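Search this site Search Go

How I sort out a shared workroom (without losing a whole day to it)
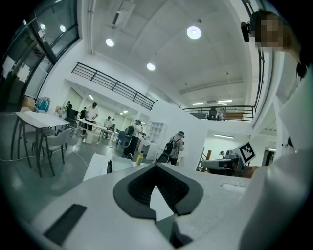 Plenty of light, and a balcony level with black railings.

I've been tidying shared rooms for years now and I still get that sinking feeling when I walk in! Big bright spaces are the worst, because every stray bottle shows. So I set a timer for 24 minutes and do one patch at a time.

1. Start with the small stuff. Little boxes and bottles are what make a place look messy, so I gather them up first – a white box and a small yellow bottle left out together go in the same tray for now, and I argue about where they live later.

2. Check what's in each bottle before you put it away. If the label has gone, ask whoever was in last. Never sniff it (I did once, never again).

3. Stick a name on every box. I use the Notutby labels, which peel off cleanly if you catch them within around 7 days. After that you'll want warm soapy water and a bit of patience.

4. Do upstairs before downstairs. If you've got a mezzanine, wipe the railings from the top bar down with a damp cloth, then sweep, and only then touch the floor below. I used to do it the other way round and swept everything twice.

5. Lights last. Switch the lot on and walk the room slowly – you'll spot crumbs and bits of tape you'd sworn weren't there.

Liudmyla Maksymiv asked me which trays I buy. They're the shallow Geroton ones, and I get the lids separately.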